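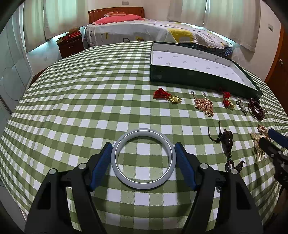

4. Recording a two-hand demo (small items)

Applies to the Riltley hand grippers, left and right. Firmware 2121 or later. If yours is older go back to section 2 and update first, the sync step wont work otherwise.

Task used in this section: jewelry into the box. Box open on the table, lid out of the way, pieces laid out in front of it. Use your own pieces if you like, nothing you'd cry over.

Before you start

1. Tablecloth flat. Pull out wrinkles. Thin chains disappear into folds and the fingers grab cloth instead.

2. Lay pieces out with gaps. Loose row is fine, doesn't need to be straight. Change the order between demos. Arer learns the layout if you never change it, and then it's useless on any other table.

3. Check the blue pads. Wipe with a dry cloth. No alcohol, it hardens the rubber.

4. Check the pivot screws on both arms. Finger tight plus a quarter turn. If the jaws wobble when you shake the tool, too loose.

5. Power on both grippers, left first. Wait for two beeps from each. One long beep = not paired, see 7.3.

Recording

6. Hold both tools above the table, jaws open, still. Press the thumb button on the left one. Count to three before you move. The tracker needs the still part to find its zero.

7. Rings and bangles: open the jaws wide, come down around the outside, then close slow. Pads should meet the outer edge on both sides. Don't hook a finger through the hole, works for you but the robot arm comes in at a different angle and will drag the piece.

8. Lift straight up, a hand's width or so. Move over the box. Lower, open, wait a beat, back out. No dropping.

9. Pearls and bead strings: use one hand to gather, the other to lift. Grab near the middle of the pile. Expect tails to hang over the side of the box, tuck them in with the free gripper.

10. Cords and tassels: pinch the hard part (pendant, metal piece, bead) and not the thread.

11. Brooches: pick across the narrow side. Pin closed before you put it on the table.

12. Last piece in. Both tools back above the table, jaws open, still. Press thumb button again. Short beep = saved.

CAUTION: Keep your bare hands out of the work area while recording. If you touch a piece with your fingers the whole demo is bad. Delete it, start over.

CAUTION: Grippers pinch. The closing force is set by your own squeeze so go easy on anything brittle, stone bangles especially.

Note: If you're using only one hand for a piece, park the other gripper off to its own side, pointed at the table. Don't put it down. Putting it down mid-demo trips the drop sensor and splits the file in two.

Note: Fumbled a pick? Keep going, try again in the same take. A few recoveries are good to have. More than three in one take, bin it.

How many demos

73 good takes for a single layout style is the minimum for Brurik to accept the upload. Battery gives you 24 takes or so at this length, then swap. Don't record on a blinking battery, the timestamps drift and the two hands go out of sync.

After recording

13. Dock both grippers. Left dock is the one with the notch.

14. Open Vondráček on the laptop, Takes > New. Play each one at double speed. Look for: jaws outside the view, hands in the shot, pieces leaving the table.

15. Mark good or bad. Unmarked takes dont upload.

16. Press Send. Leave the lid open till the bar is done.

Error 521 during upload: the left and right files are different lengths. Usualy means one tool was stopped early. Can't be fixed after the fact, delete the take.

Section revised September 2019. Steps 9 and 12 changed.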